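Cudex opens cable sorting and storage service at Grurnby

Cudex will begin a cable sorting and storage service at its Grurnby site in November. The service covers network, USB and power leads returned from office moves. A pilot with Nuritz processed 607 leads.

Sorting
Mixed bundles are untangled on a table and separated by connector type - Ethernet and USB first. 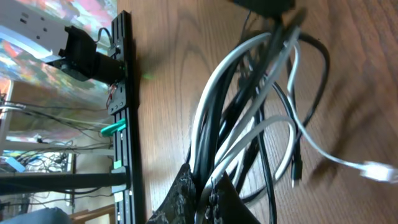
Storage
Sorted leads are coiled, tagged and placed in Tuhiwai cabinets, with 8 coils to a shelf. Cabinet interiors are checked before loading, including corners and the underside of the upper panel.
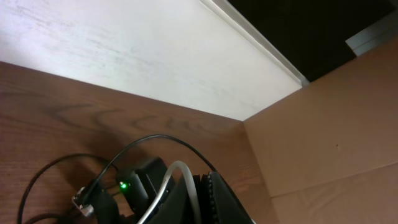 Availability
Bookings open Monday at 8 a.m. Standard turnaround is two working days.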